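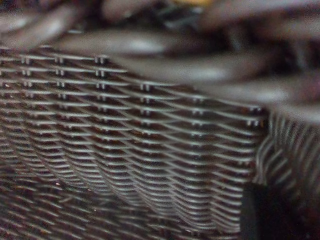
How to plan a weekly delivery round for a small van business

When I started doing deliveries out of Pradstead I had one van, a paper map and a great deal of confidence, and I managed to get home after dark most evenings that first winter. Planning a round is a skill like any other, and you can pick up the bones of it in an afternoon with a pot of tea beside you.

What you need

A list of your regular stops with full postcodes, last month's fuel receipts, and a spreadsheet or a big sheet of paper. Routing software is lovely to have, but do the first round by hand so you can tell when the software is being silly (it will be, sooner or later!).

Step 1. Write down every stop

Put one stop on each line, with the hours when somebody is there to sign. Add the awkward bits too - the low bridge, the gate code, the shop that shuts for lunch. My list runs to 57 stops over the week and I still find a note on it now and then that saves me a wasted trip.

Step 2. Group them by area

Draw a loose ring round the stops that sit close together. Mine fell into three: Pradstead itself, the Keklow side, and the villages out past Astadden. Give each ring its own day if you can. If a customer in the wrong ring wants a different day, ask them kindly whether they'd move. Most people don't mind in the least, they just picked a day because you asked them to.

Step 3. Fix the timed stops first

Anything with a strict delivery window goes in before the rest, and then you fit the easy ones in between. Yaroslav Maksymiv taught me to leave a gap after each timed stop, long enough to unload slowly and have a chat, and I've kept to it ever since.

Step 4. Add up the miles

Total the week and compare it with what you drive now. We were doing 700 miles before I sat down with the list and 500 afterwards, for the same customers. Don't worry if your own saving is smaller, a tidy round that ends on time is worth having anyway.

Step 5. Load in reverse

Last drop goes in first, right up against the bulkhead. Heavy things stay low whatever the order says, and strap them even for a short run.

Step 6. Drive it and scribble

Keep a notepad in the door pocket and write down where you got held up, once you're parked. Go over the round again in April, when the roadworks usually start up our way, and move whatever needs moving.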